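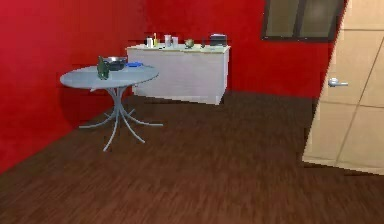 Kitchen model, Cliltora build: round table, white cabinet and open door.

March, 7:40 p.m. Landurton shared workshop, bench log.

The purpose of this session was to check the simulated apartment before the navigation code is transferred to the Promholm base. The floor and wall textures were left at low resolution to keep the frame rate acceptable on the shop computer. The table with the curved legs remains the most difficult item for the planner. Its collision shape was replaced with a plain cylinder 52 cm across, and the planner was restarted with the default seed.

Door passage was reviewed next. Both door leaves are now treated as fixed obstacles in the open position. The hinge joints will be restored once the base can be steered reliably between them. The change of floor color at the next room is to be kept as a visual cue for the localization test.
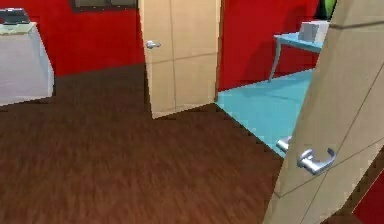 Dilani Kanagaratnam asked in reply whether the lever handles were included in the collision model, and recommended a clearance of 23 cm on the handle side. The handles are not yet included. They will be added before the 3,000-step run.

Open item: wheel friction values from Chowdhury.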